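Notes for the open day talk, 2023-03-05 — keep it loose, don't read it out!

**Start**

Morning everyone, thanks for coming out to Jorkwood. I'm Jana Diekmann, I look after visits, so if you couldn't find the car park, that's me you want to shout at. (Pause. Wait for Gianni to shut the door.)

Ask who's seen a robot arm up close before. Usually a few hands. Then tell them about my first visit, when I stood there for 12 minutes waiting for it to do something and it was switched off at the wall.

**The job**

What we're showing you is grocery picking. One arm, one bin, ordinary packets from an ordinary shop. You or I could do it half asleep — but a snack bag crumples, a noodle packet is all shiny film, and the arm has to cope with both.
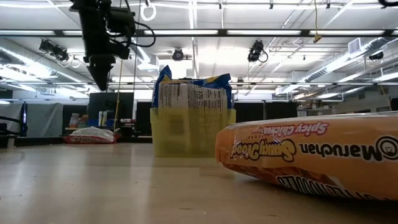 Mei Villanueva started us off on cardboard boxes, and I remember thinking, well, that's easy then. Boxes keep their shape! Bags don't, and you'll hear Mei groan about crisps if you stand near her long enough. We've got 300 goes written up in her notebook so far and she wants 3,000.

**Before we go through**

- stay behind the tape, please
- bags and coats on the hooks
- questions to Mei or Gianni, they like being asked

Mention Drillach, who are hosting the next one in late March. Leaflets by the kettle.

(If running over, skip the Drillach bit and go straight in.)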